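April 29, 2019
Jadwiga Tokarz

Back on the obituary archive today. The Pronduncombe paper sent the last box of scans on Friday, 700 notices in this batch, mostly from the two county funeral homes. Ran the name parser over all of them before lunch.

It stopped on 41. I went through those by hand. The usual trouble is the "preceded in death by" sentence, where the parser takes a brother-in-law's surname and hangs it on the deceased. Nicknames in quotes are fine now. Maiden names in parentheses are fine unless the typesetter left off the closing one, and then everything up to the church gets swallowed into the name.

Of the 41, 27 were the survivor list problem we saw in January. "Sons, Mathias (Carol) and Dean" gets read as three children. Changed the rule so a single first name in parentheses right after another first name goes in as spouse. Reran and 25 came out right. The other 2 are grandchildren listed with the town in parentheses, so I fixed those by hand and left the rule alone.

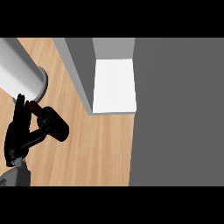

Render, wood floor and base of wall.

Visitation times are still a mess. Older notices say "friends may call after four" with no date at all, and the burial is given as "Tuesday at the church." I'm storing the text as printed and leaving the date field blank. Don't guess from the issue date – Grukano did that on the first batch and we had people buried before they died.

Pallbearers: keeping them. Honorary pallbearers go in the same field with an H.

To do: cemetery names. Skarnik Hill and Skarnik Cemetery may be one place. Need the plat book.

Comments

R.T.: Same place. The Hill was dropped when the road moved. My aunt's stone is there, and her notice used the old name.

Dell: Are you keeping "of the home" as an address? We have a lot of those.

Jadwiga: Yes, as printed. Thanks for the note on Skarnik, I'll merge them once I see the book.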